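Washing at 40 or 60?

fendden_lass
November 28, 2019
Right, settle an argument. My other half says everything goes on at 40 and the 60 setting is only for towels. My mum says 60 for anything that touches skin. Our Plivetti is on its last legs and I don't want to cook my gym stuff. What do you all do?

mullora66
Forty for nearly everything here, thirty for sports shorts and leggings. Heat kills the stretch. And fold them the minute they're dry, long and narrow, then they stack in a shallow drawer.

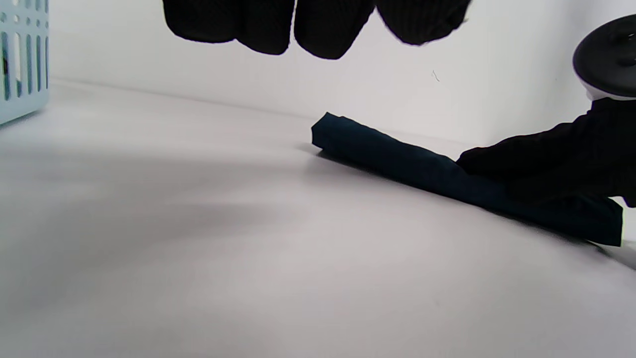
Folding the teal, black gloves on

tumbledown
Sorry mullora, can't agree. Thirty never shifts sweat in our house, I've tried three different powders! Sixty for socks and pants, end of. I do fold, mind, but life's too short to do tights.

sedgwick_suds
Tights on 60?? Mine came out of that fit for a doll. Cool wash, in a net bag, and dry them flat away from the radiator. I keep them in the basket till last and do the shorts first.

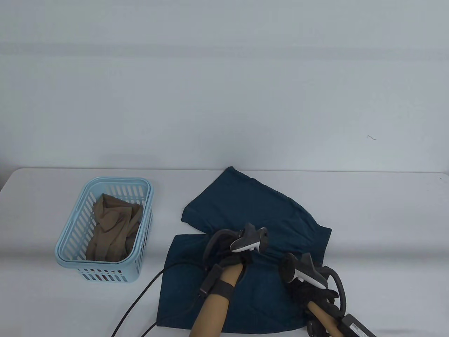
mullora66
Re: powders
tumbledown, are you using softener as well? It coats sports fabric and the smell stays put. Leave it out for a few washes and see how you get on.

tumbledown
I am, loads of it. Still not convinced, but I'll give it a go on the running tops.

fendden_lass
Thanks all. So 40 for most, 60 for towels and socks, tights in a bag. Mum is not going to like this. Has anyone got a net bag they'd buy again?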